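4.3 Rejecting uninformative wrist views

The policy described in Section 3 takes one rendered wrist view per control step and predicts a short sequence of end-effector motions. In early runs we passed every view to the encoder without checking it. This caused a fault that did not show in the training loss but was plain in the rollouts: when a near surface covered much of the view, the predicted motion changed sharply from one step to the next, and the planner in Murex spent its time correcting motions that should not have been requested.

We therefore added a small module, Drinow, between the renderer and the encoder. Drinow gives each view a score between 0 and 1. The score falls as more of the view is taken up by areas of nearly even colour, and it falls further when one such area touches three borders. It uses no depth, no segmentation mask and no simulator state, so the same code can be run on recorded video. Figure 5(a) gives a low-scoring view from the Nedside set.

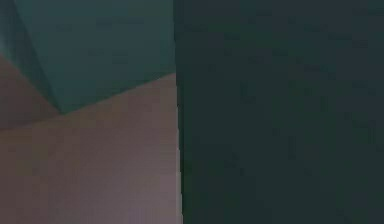 Page last modified: February, revision 3

Figure 5(a). Low-scoring view. The dark area on the right is most plausibly part of the gripper or arm at very close range. The teal and mauve surfaces meet along a slanted line.

The few edges in such a view are long and straight, and an edge-based score alone rates it too highly. The border between the dark area and the lighter surfaces is crisp, and in our first version it was enough to bring the view above the threshold. Weighting each edge by the number of distinct colour areas near it removed most of these errors.

The threshold was set on 281 views labelled by hand as usable or unusable. A further 1,773 views were kept aside for testing and were not looked at until the weights had been fixed. Labels were given from the compressed images, which are what the policy receives. Compression matters here: faint blocks in a flat area can be counted as texture, and the score then rises for the wrong reason. We blur each view lightly before scoring.

When a view falls below the threshold, the controller keeps the last accepted embedding and continues the current motion at reduced speed. If 20 views in succession are rejected, it stops and asks Murex for a new approach pose. Figure 5(b) gives a view from the same scene which is harder to place on either side of the threshold.
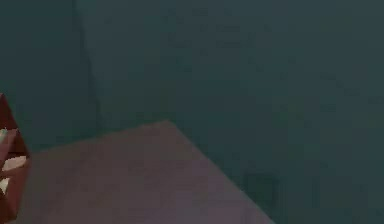

Yule Papers in Robot Software, p. 1,000

Figure 5(b). Borderline view. A mauve surface, with the look of a tabletop or board, comes to a corner near the centre; a maroon object enters at the left.

Most of the view is again plain, and the green background covers the upper part almost completely. The corner of the mauve surface does, however, give the encoder something to fix a heading by, and the maroon object with its pale patches adds local contrast at the left margin. Too little of the object is in view to recover its shape. The two labellers disagreed on views of this sort more often than on any other, and we counted a view as usable when either of them had accepted it.

The score says nothing about whether a visible object is the one named in the task. A view may pass and still be of no use for grasping. We tried joining the two questions in a single learned score, but the result depended heavily on the colours of the training scenes and was dropped. Target relevance is left to the attention stage in Section 4.4.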